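Subject: Re: [drodcombe-stores] Hanging trays, again
From: Heriberto Cisneros
To: drodcombe-stores list

Montserrat Ocampo wrote:

> Hello all,
>
> We have the same trouble at Priltcombe that I think you had at
> Drodcombe. The shelves are full, the floor is full, and the only
> space left is the gap under the top shelf, over the bench. Heloísa
> says you hung plastic trays up there and that you are happy with
> them. I would like to do the same before the March sort-out.
>
> What I need to know:
>
> How far below the shelf did you hang them? Ours are going over a
> bench people stand at.
>
> Did you screw straight up into the shelf or put a batten in first?
> Our shelves are thin and I don't trust them.
>
> And what do you put in them? I was thinking sandpaper, dust sheets,
> the bags of rawlplugs. Emiliano wants to put the drill bits up there
> and I am against it.
>
> Also, are the Doltitz ones any good or should I look for something
> else? They do a deep one and a shallow one and the deep one is not
> much dearer.
>
> Montserrat

Hello Montserrat,

I'll take these in the order that suits me.

Battens first. Our shelves are thin too and on the first two trays I went straight up into the shelf with short screws. One of them pulled out at the back within a month. It had hinges in it, a lot of hinges, and they went all over the bench and down behind it. After that I took both down and put battens across, glued and screwed from above, and hung everything off those. No trouble with them so far. If you only do one thing I say, do that. You can paint the battens if you mind how it looks. We didn't.

Height. Our trays are 200 mm deep front to back and we hung them 40 mm clear of the shelf, so you can get your fingers over the front lip and feel about. Any less and you can only get at things by taking the tray down. Iraís is shorter than the rest of us and asked for hers lower, and that was a mistake, as she now agrees. She could reach in but everyone else had a tray in front of their face when they leant over to saw. It has gone back up and she uses the step.

The step is worth having anyway. I wouldn't rely on people reaching over the bench with their arms out, they pull at the front of the tray to steady themselves.

From bench height all you get is the underneath of the thing. Grey plastic overhead, with a blue part on it, and you can't tell what is inside. So put the labels on the underside, big, facing down. We had them on the front to begin with and they were no use to anybody standing close.

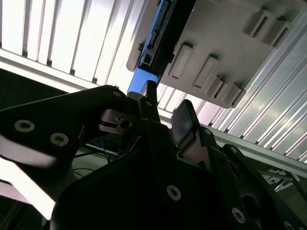
Can you still use the bench lamp with trays hanging over it?

Move the lamp to the front edge of the shelf, or fix it to the wall below the trays, and it works as before. Left at the back behind a tray it throws a shadow across the whole of the bench.

We lost an evening to that. Ours was a clamp lamp on the upright and I just turned it round, then found the flex was too short, then found the extension lead was the one Heriberto junior had taken home for his fish tank. It came back in the end. If you are buying a lamp, get one with a long flex.

Doltitz. I think the shallow ones are good and the deep ones are not. The deep ones fill up. You put in a few packets of sandpaper, then something on top, and by the summer there is a layer at the bottom that hasn't been looked at. The shallow ones are also stiffer across the middle, or ours are. We have both and I keep meaning to swap the deep ones to the paint shelf, where they would sit on something solid.

I had a look at the Tlapale ones in the shop in town as well. The plastic seemed fine but the lip is rounded the wrong way for hanging and you would have to drill it. If you do drill any plastic tray, put a scrap of wood behind it and go slowly. I cracked one.

On what to put in them, I'm with you and against Emiliano. Light things and flat things. At the moment ours hold sandpaper in its sleeves, the dust sheets, masking tape, the spare saw blades in their card, rawlplugs and cable ties. Drill bits are small, heavy and sharp, and someone will reach up without looking. Ours are in the block on the bench and I'd leave them there. The one heavy thing I let through was a box of 300 wood screws that wouldn't go anywhere else, and I moved it after I saw the front edge starting to bow.

You asked Heloísa about the catches too, she forwarded me that part. I put a small hook and eye at each end of the batten so the tray can't be lifted off by someone pulling at the corner. It takes two hands to undo, and that slows people down a bit, but I prefer it. Get brass ones if your place is as damp as ours.

I have a length of batten left over, planed, 464 mm, and a bag of the hooks. It's no use to me at that length but it might do for the short bay by your door. I can bring it when I come for the steam cleaner, or Iraís could drop it in as she goes past most mornings at half past eight. Let me know which.

One more thing on the sort-out. Empty the top shelf before you start screwing into it. I didn't, and the jam jars walked along it while I was drilling. Two went over the edge.

Does anyone else on the list want battens cut while I have the saw set up? I'll be doing some for the paint shelf anyway. Send me lengths, not drawings.

Heriberto

--
drodcombe-stores mailing list
To leave the list, send a blank message with "leave" in the subject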